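AR sound walk in the park, has anyone done it?
3 min read

tahmineh_r
I want to ask about the Fleltum app. In September they put an AR walk in the park near Saltine Street, with 46 points where you hold up the phone and a sculpture appears. I went with my cousin and only three of them loaded for us. Is it our phones, or is the work like this?

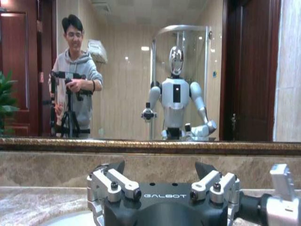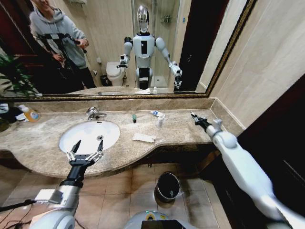 Before the walk we downloaded everything at home, as the instructions ask. The drawings on the map are lovely, but we stood by the pond for a long time and nothing came.

Zundent
Trees. GPS is weak under them and the app wants you very close to the point. Start from the south gate, it is more open.

nasrin.alipour
I don't agree that it is only the trees. I was in the open grass and it failed too. Over 200 people were there at the opening and it worked well for them, so I think something changed with the last update.

Zundent
Mine is the last update, build 942. No problem.

Rezaei
For me the question is different. Why must we look at a park through a phone? The sound part I liked, the sculptures I can live without.

nasrin.alipour
Rezaei, then you missed the big one over the bridge. My mother does not like art and she stayed there until dark.

tahmineh_r
Thank you all. I will try the south gate at 5 pm and write again.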